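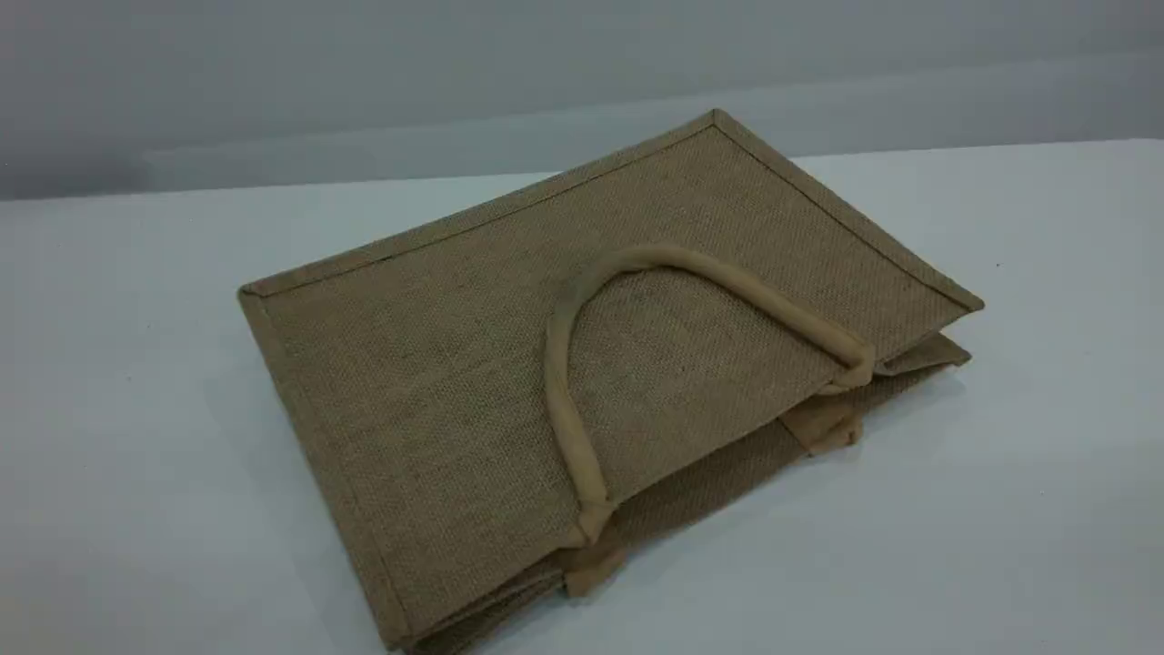 Clearing a stalled bag-packing cycle

Fault 176 means a finger met resistance before the grip closed. Press stop and wait until the arm is still. Do not pull on the bag while the drives are live.

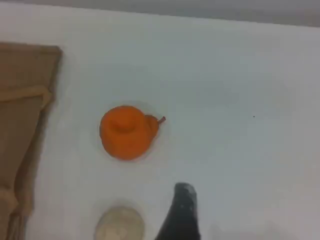
Damian Kuster: Does a reset from the panel clear it? Ours came straight back in November.

It clears the code only. Jog the gripper straight up at 2 percent speed, then check both fingertips for wear. 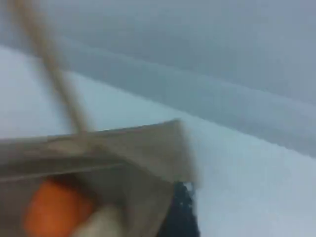 Next, check that handles and bag edges are clear of the finger path. Set the grip height again and run 3 test picks at low speed.

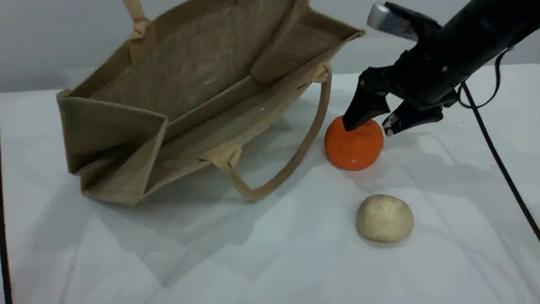
Ngân La asked whether the force limit could be raised instead. Leave it alone. A higher limit hides the fault and bruises fruit.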